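Sock packaging

Sock packaging is the set of materials and steps used to hold, protect, label and present socks between the knitting mill and the buyer. It covers the small parts that keep a pair together, such as clips, bands and header cards, and the bags, sleeves and boxes that hold one pair or several. Methods differ by price level, sock length and sales channel, but most follow the same order of pairing, folding, inserting and boxing.

Terms

A pair is the basic unit of count in hosiery. A single sock is called a half or an odd in most packing rooms. The cuff, also called the welt or top, is the ribbed upper part. The leg, heel, foot and toe follow in that order. In very short styles the leg is left out and the cuff joins the foot almost directly. Packing instructions usually name the part of the sock that must face outward, and for short styles this is often the cuff, as it carries the rib pattern and any contrasting edge.

Flat-laid means that the sock has been pressed or boarded into its two-dimensional shape before packing. Unboarded socks keep the loose form in which they leave the knitting and washing steps. They take up more room and are more common in low-cost multipacks.

History

Before the spread of printed packaging, hosiery was sold from drawers or tied bundles, and the seller judged size by eye. The oldest record cited in the trade literature is a stock list of 1709 from the Giltis drapery house, which enters stockings by the bundle and gives no sizes. Paper bands came into general use later, with the size and fiber written by hand. Clear film bags replaced many bands once heat sealing became cheap, and opaque printed pouches followed.

In her survey of small hosiery packers, Gertraud Prantl divides current practice into banded, bagged and boxed goods, and treats boxed goods as a form of outer packing added to the first two. Remo Holzer uses the same division but counts pouches as a class of their own, arguing that an opaque pouch changes how the goods have to be checked. Both systems are in use.

Pairing and folding

Pairing is done by hand in small operations. The packer matches length, rib width, shade and edge color, then lays one sock over the other with heels together. Light colors are checked under neutral lighting, as a slight difference between two pinks or two off-whites is easily missed under warm lamps. Contrast edges are compared along their full length.

Three folds are common. The flat fold leaves the pair at full length and is used on header cards. The half fold brings the toes up to the cuff and suits bands and narrow pouches. The cuff roll turns one cuff over the rolled pair and needs no other fastening, but it stretches the rib and is avoided for boxed goods.

Socks are best handled by the foot or by the lower leg. Repeated gripping at the cuff can pull the rib out of line, and the fault shows clearly in fine ribs.
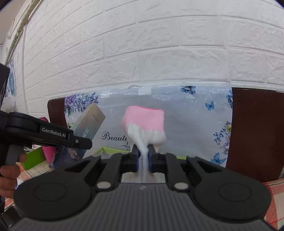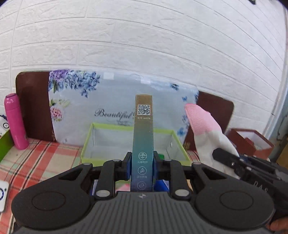

Pouches

A pouch is a flat bag, normally taller than it is wide, closed along its edges by heat or pressure. Narrow formats take one half-folded pair. Wider ones take a multipack. Films may be clear, frosted or opaque, and opaque films are often printed in a color that shades from one end to the other. Crimped edges add stiffness and give the buyer a starting point for tearing.

Filling is done through one end. The pair goes in toe first so that the cuffs lie at the opening, and the air is pressed out before closing. Too much air makes the pouches slide over one another in the carton. Too little room for the fabric puts strain on the seal.

Opaque pouches need a check before closing, since color and pairing cannot be verified later without opening them. The packing rules of the Risar mill call for 2 checks, one at pairing and one at the pouch opening.

Marking

Retail hosiery normally carries an item number, a size range and a fiber statement. The item number may stand alone or be paired with a machine-readable code. On Chinese-language packaging it is introduced by the characters 货号, meaning article number. A QR code can hold the same number or point to a product page.

Pictograms are used to describe properties of the goods or the contents without long text. Droplets, wave lines and layered shapes are widely used on consumer packaging for moisture, absorption or fabric structure, but they are not standardized, and the same sign may mean different things to different makers. Care symbols belong to a separate system and should not be mixed with them in one column.

Boxes and outer packing

Single boxes are used for gifts and higher-priced lines. Open trays and rigid boxes without lids serve as sorting containers on the packing table and as display units in stores. Sloping sides make it easier to lift out upright items and allow empty containers to be nested.

Pouches are placed on edge with the printed face forward. The Nonska system of carton layout sets 10 pouches to a row, with 15 permitted for thin summer styles. Wijaya cartons have a divider along the middle and are filled from both ends.

Storage

Packed socks are kept dry and out of direct sunlight, which fades both the yarn and many printed films. Elastic yarns lose recovery with age, and older stock is moved to the front at each count.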